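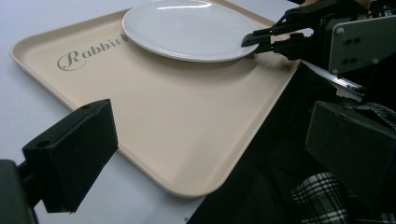 Digest Vol 20, Issue 6

Re: crackers from leftover sourdough starter?

> I keep pouring my extra starter down the sink and feeling guilty about
> it. Someone on here mentioned crackers a while back but I can't find the
> post. Do they need to be rolled super thin? Mine came out like roofing
> shingles the one time I tried. Also, can I skip the butter?

Oh, I think that was me, or at least I was in that thread! I make these pretty much every Saturday now, and yes, you have to go thin. Thinner than you think, then a bit more. I roll mine right on the parchment so I don't have to move them afterward (moving them is how I ended up with an accordion the first time).

What I do is stir together a cup of starter straight from the fridge, 2 tablespoons of soft butter, enough flour to make a dough that doesn't stick to my hands, and a good pinch of salt. Whatever dried herb is closest goes in too. Rosemary is my favorite, but I've been on a za'atar kick since September and I'm not tired of it yet. Wrap it up and leave it in the fridge for half an hour or so while you clean up the flour you got on everything.

For the butter question, olive oil works fine. They come out a little harder, with more snap, and I kind of like that with soup. I used the Preretti oil from the market and it was good, but any oil you'd put on a salad will do. Don't skip the fat completely, though. I'd bet that's where your shingles came from!

Roll, brush with a little more oil, coarse salt on top, then cut into squares with a pizza wheel before baking. Prick each one with a fork or they puff up like pillows (my kids want them that way, so half the batch goes unpricked). I bake at 350 until the edges are brown. The thermometer in my old Kanosar oven reads 400 on the back left side no matter what I set it to, so I turn the pan halfway through, and I pull the corner ones early and eat them standing up.

If the middle ones are still bendy when they cool, just put them back in for a few more minutes. They keep all week in a jar, and I've never had a batch last long enough to tell you more than that.

Has anyone tried them with rye? I have half a bag of the dark stuff to use up and I'm wondering if I should go half and half with white or just go for it. Caraway too, maybe?

Oh, and whoever asked about the cheese version, I grate mine very fine and cut the salt way back. Parmesan is the best I've tried so far. Cheddar got greasy on me.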